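Two arms, two tubes, and what the pretraining bought us

I finally have numbers for the two-arm task, so I'm writing them down before I change anything else.

The question was whether training each arm alone first, then fine-tuning both together, beats training the pair from the start. Concetta Valentini suggested it in June after reading my notes on Gillden, our old single-arm policy. The task is to pick up one bent tube with each gripper and bring the collar ends together. Each method got 59 trials with the same start poses.

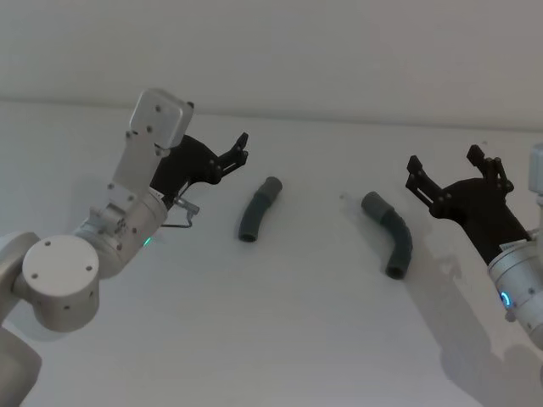
Grippers open, both tubes on the table.

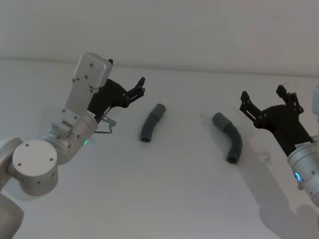 Why not just collect more two-arm demonstrations?

They are slow to record. One operator has to drive both arms, and a good session gives us far fewer usable runs than single-arm work does.

Joint training from scratch finished 33 trials. I expected the staged version to win easily, and it finished only 2 more. I wouldn't call that a difference. It did need less two-arm data to get there, so I'm keeping it for now.

Most failures in both cases were angle errors at the moment of contact. Next I'll rerun the staged version with 3 random seeds and see if the gap holds.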